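Apr 2, 2019

I was this morning in front of the Dristel town hall. The police say 900 people came, the organizers say almost 1000. I will write what I saw and heard.

The reason is the flood wall at Illetti. It was promised in October, after the river entered 363 homes. Until today there is no wall and no contract.

The crowd was calm. Many older people, some with children. They stood in silence for 11 minutes and then they shouted for the mayor to come out. He did not come. 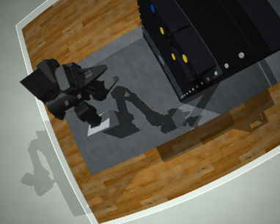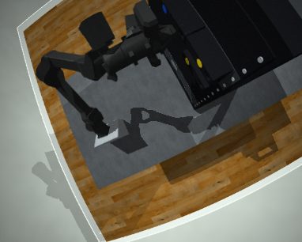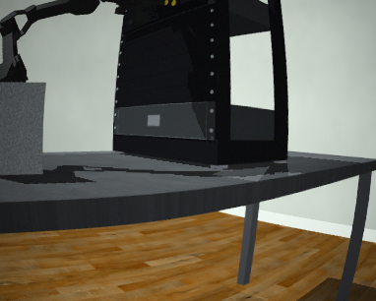
At noon the council opened its session with the doors closed, and a small group of residents was let in only after a long discussion with the guards. There were not enough chairs for them. The hall has a warm brown wooden floor, the same kind of color as under the table in the last picture, and they sat down on it and refused to leave before the vote.

The vote was moved to next week. The opposition called this shameful. The mayor's office says the offer from Pruteck needs one more legal check.

People from Malinowski Street told me they keep sandbags in the kitchen. One woman said she does not sleep when it rains.

I asked the council for the text of the Pruteck offer. I will post it in this thread when I receive it.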